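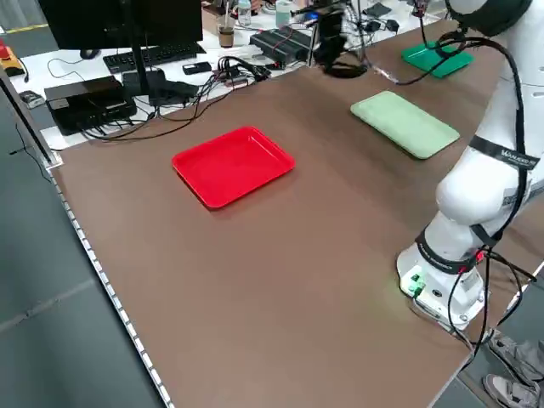
# Sorting small parts by tray color

By Davina Imrie

Colored plastic trays are a cheap way to keep a bench job in order. Each color stands for one state of the work, and a tray is moved or refilled only when that state changes. The method below is the one I use for taking apart, cleaning and rebuilding small items: door locks, bicycle hubs, sewing machine heads, drawer slides. It works just as well for sorting buttons or seed packets.

You need three trays, a table large enough to spread them out, and ten minutes to set up.

## Choosing the trays

Buy trays in colors you can tell apart at a glance. Red and green are easy for most people. If you want two greens, make one pale and one dark. I have used a mint and an emerald side by side for years without mixing them up, but they need to be far enough apart in shade that poor light doesn't bring them together. Anyone who has trouble with red and green should use blue and yellow, or mark the trays with a large letter on the rim.

Look for these features:

- A raised rim. Screws and bearings roll, and a flat sheet won't stop them.
- Rounded inside corners. A square corner holds grit and is hard to wipe out.
- A flat bottom with no ribs. Thin washers are difficult to pick up from between ribs.
- A plain, solid color with no pattern.

The trays don't have to match in size. I like a longer one for cleaned parts, where things get laid out in order and take up more room.

Food trays are fine for dry work. If you use one with solvent, test a drop on the underside first, wait an hour, and wipe it off. If the surface has gone dull or sticky, keep that tray for dry parts. Once a tray has held oil or solvent, don't put food on it again.

## Assigning the colors

Write the key on a card and tape it to the wall before you start. Mine reads:

| Tray | Contents |
|---|---|
| Red | Removed, not yet checked |
| Mint green | Cleaned and checked, ready to go back |
| Emerald green | New replacement parts |

Worn or broken parts go into a lidded jar, away from the trays. I keep them until the job is finished in case I need to measure one for a replacement.

You can choose other meanings, but keep them the same from one job to the next. I changed mine once, halfway through a Skavard lock, and spent the evening checking every pin again.

## Placing the trays

1. Clear the table and wipe it down. A dark top hides black screws, so on a brown table I put a sheet of white paper where I will be working.
2. Put the red tray closest to you. It gets the most use, and parts should travel the shortest distance on the way out.
3. Put the mint tray behind it and to the side of your stronger hand. Angle it a little if that makes the far end easier to reach.
4. Put the emerald tray at the back. New parts stay there in their bags until they are needed.
5. Leave a hand's width between trays. When they touch, a part dropped on the join can land in either one.

Keep all three away from the table edge. A sleeve will catch an overhanging rim sooner or later.

## Working through a job

Start with every tray empty. Parts left over from the last job are the usual cause of a spare screw at the end of this one.

Take the item apart one piece at a time. Lay the pieces in the red tray from left to right in the order they come off, and start a second row when the first is full. Screws of different lengths from the same plate should be kept in their pattern — I draw the plate on a scrap of paper, set it in the tray, and place each screw on its mark.

When everything is out, work from the left again. Pick up one part, clean it, dry it, and look it over. If it's good, lay it in the mint tray in the same order. If it isn't, put it in the jar and write down what you need. Don't set a part back in the red tray "for later" after cleaning it. That is how dirty and clean parts get mixed.

The red tray should be empty before you begin putting the item together. Rebuild from the right-hand end of the mint tray, taking new parts from the emerald tray as you come to them.

## Stopping partway

Slide a note into the red tray saying which part you were on. Cover the trays with a clean dish towel and leave them where they are. If the table is needed for something else, move one tray at a time with both hands, keeping it level, and set them down in the same positions relative to each other.

For a longer break, put the parts into small zip bags, one bag per row, and number the bags. I was waiting on a spring for a Granis sewing machine from 40 days, and the bags were the only reason the rebuild went quickly.

## Cleaning up

Wash the trays in warm water with dish soap and a soft brush. Skip the scouring pad, which leaves scratches that hold dirt. Dry them fully before stacking, or they will stick together.

A magnet wrapped in a paper towel is useful for the last pass over the table and floor. Pull the towel away over the jar and the filings drop off.

Questions about trays for larger parts are answered on the storage bins page.

*Last updated November 22, 2019*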